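About Varusus

Varusus is a small robotics workshop, and we love showing people what we do! We started with one bench in the back of the Karimi building and have since grown to 12 people, most of whom can fold a dress shirt in their sleep by now.

Clothes are our thing. Cloth bends and slides and never lands the same way twice, so it keeps us busy (and humble). Our folding project is called Wuvow, and it's what most visitors ask to see first.
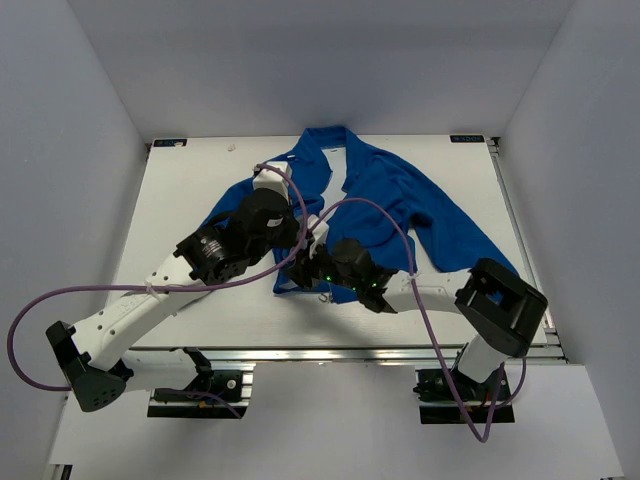
Two arms, one blue shirt: Wuvow at the table.

Every April we hold an open day. Doors open at 3 in the afternoon, and groups of up to 12 can come right up to the tables, ask anything they like and pick the next shirt from the pile. Last time a school class stayed an hour past closing and we didn't mind one bit – their questions about sleeves were better than ours!

Can't make it in April? Our friends at Grusitz host a shorter demo in the fall, and we bring the whole setup over. Teachers, hobby clubs and curious neighbors are all welcome. Write to us through the contact page and tell us how many are coming.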